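Plorkby Breakfast Set

Version 2
Maintained by Theda Teuber and Amerley Odoi

What is in it

Plorkby is a collection of short recordings of ordinary breakfast work: bread going into and coming out of toasters, slices moved to plates, bags opened and closed, crumbs wiped up. There are 1,669 recordings. Each one covers a single job from start to finish and has a written label in English. Labels were typed by Kerstin Teuber and checked by Britta Petersen.

The first version had bread and plates only. Version 2 adds the toasters, and most of this file is about them, as that is where we get the most mail.

Folders

toast_in: bread placed in a slot, lever not touched
toast_out: bread lifted from a slot
plates: slices moved between plates, boards and trays
bags: bread bags with clips or twist ties
wipe: crumbs and spills

Each folder has a labels file and a notes file. The notes file is free text and some of it is in German. We have left it that way.

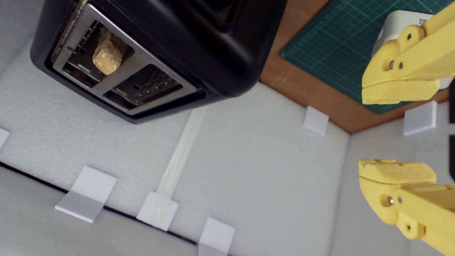
Toasters are labeled by slot. We use "left" and "right" as they appear in the picture, whichever way the toaster happens to be turned, and the lever side plays no part in it. A two-slot toaster gets one of four states: both empty, left full, right full, both full. The black one with the steel top plate is "left full", with a slice standing in the left slot and only the heating wires and guide bars to see in the right. A slot counts as full if any bread is inside it, including a broken piece or a heel that has dropped below the rim. Loose crumbs don't count.

Browning is a separate field with the values none, light, medium and dark. Go by the crumb, not the crust, as the crust on many store loaves is brown to begin with. If the face of the slice is hidden in the slot, put "unknown". Anneliese Brandes went back over the toast_in labels and changed 140 of them to "unknown" for this reason. Files from version 1 don't have the field at all.

Bread

Sliced sandwich bread, mostly white and wheat, with some rye. Slices were replaced when they started to curl or tear. Roughly 15 recordings use a thick-cut loaf that sticks in narrow slots. They are marked "tight" in the notes and you may want to set them aside when you compare times.

Known problems

Some lift jobs end with the slice resting across the slots instead of on the plate. These are labeled "not finished" and are still in toast_out.

The word "tray" was used for two different things in the plates folder, a flat serving tray and the crumb tray of a toaster. We have fixed the ones we found.

Steel plates reflect. In a few recordings the reflection of a slice was labeled as a second slice. If you find more of these, send us the recording number.

Bagels are not covered. They may come in a later version.

Changes from version 1

Added toast_in and toast_out.
Added the browning field.
Renamed "cloth" to "wipe".
Removed duplicate recordings from bags.

Contact

Write to Amerley Odoi about labels and to Theda Teuber about missing or damaged files. Please give the folder name and the recording number.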